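Blog-to-book deal

A blog-to-book deal is an agreement in which a publisher pays a blogger to turn existing posts, or the general idea behind them, into a printed book. People also call the result a "blook", a word I've never managed to say out loud without wincing. I keep this entry up myself and have been through the process with Petari, a small press, so expect a bit of opinion in among the facts.

How it usually starts

Some bloggers are approached, but plenty send in a proposal of their own (I did, and then sent it again after I spotted a typo in the title!). A proposal normally has a short pitch, a chapter list and 2 sample chapters. Mine came to 64 pages, far too long, and the editor at Petari asked me to cut it down before she'd show it to anyone else.

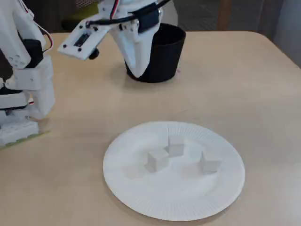

What goes in the book

Readers can already get the posts for nothing, so most publishers want a good share of new writing. Old posts get trimmed, links have to come out, and jokes that leaned on the comments section tend to fall flat on paper. Photos are another headache. A picture that looks lovely on a phone may be far too small to print, and I had to retake nearly all of mine – a whole May gone, just like that.

Permissions come up too. If you've quoted a reader's comment or used somebody else's recipe or drawing, you'll need their say-so in writing.

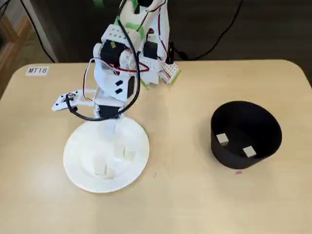 Guest posts are the awkward ones, as the person who wrote them normally still owns the words unless you both agreed otherwise. I dropped mine and wrote 8 new pieces to fill the gap, and I liked them better anyway.

Money and rights

An advance is generally paid in stages, and royalties only turn up once the book has earned that advance back. Check whether the contract lets you leave the original posts online. Petari was happy for me to keep everything up, while Flestwood, the other press I spoke to, wanted the lot taken down.

See also: self-publishing, book proposal, serial rights

Last edited August 28, 2025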